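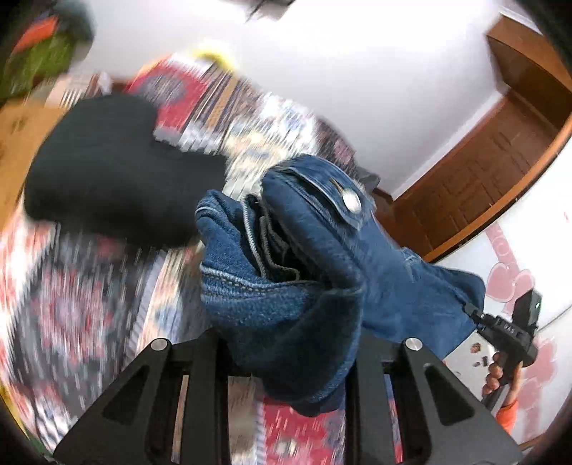
Jeans coming up off a bedroom rug, one gripper in each hand.

About Raltham

Raltham gathers examples for machines that are supposed to learn by copying people. We go into homes, pick things up with hand-held grippers, fold them or fail to fold them, and hand over the recordings. Laundry is most of it.

You will notice there is no drawing of a smiling robot on this page. We have read plenty of About pages in this trade, and most of them promise a housekeeper by next year. We don't believe it. A policy trained on 300 clean demonstrations of one shirt has learned one shirt, and may not have learned that.

The company started in September with 5 people who had done this kind of work elsewhere and disliked how it was checked. At our last employer a session counted as good if the file opened. We watch ours all the way through. On the first Varken job we handed over 175 recordings and threw out more than we care to print here, mostly for hesitation, bad grips and operators who had plainly stopped paying attention.

Denim gets its own line on our price sheet. It is heavy, it holds whatever shape it was dropped in, and the seams sit in the way of a good pinch. Clients ask for towels because towels look fine in a demo video. We try to talk them into pants. 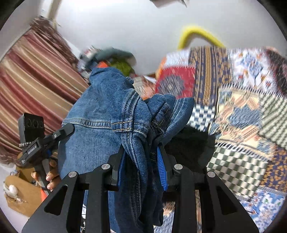 Fouad Abu Hammour thinks we have this wrong, and he asked for his objection to go on the page: more rooms will beat better grips every time, a sloppy recording from a new house teaches more than a perfect one from the same bed, and we are fussing over quality that no model has been shown to need. He may be right. We have asked two clients for numbers that would settle it and received a slide deck.

How we work

We don't tidy first. The usual advice is to clear the room and put up a plain backdrop, and a model raised on that will be lost in the first real bedroom it meets. Our operators leave things where the household keeps them, and the clothes get handled in among all of it.
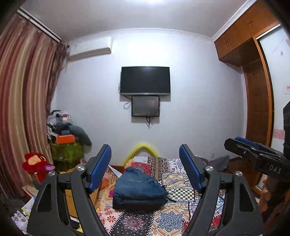

Background is where we argue with buyers the most. Plurnlow sent back part of a delivery as "visually noisy" and wanted the bedding swapped for plain gray. We said no. A dark blue garment folded on a patchwork-print spread, with black-and-white borders running every which way, is a fair test of whether a system can find the edge of the cloth. If it can't, better to learn that before anyone ships a product. Plurnlow took the delivery in the end, with a note.

What we won't claim

We don't say our recordings will make your robot work. We don't quote success rates from other people's labs. A long session goes stale, so each one stops at 20 minutes, even if the client is paying by the hour. Sleiman, the tool we use for sorting and labeling, is our own and is not for sale, mainly as it crashes.

If you want a sample, write and tell us what garment and what you have already tried. Please include the failures.

Page last changed 2023-12-18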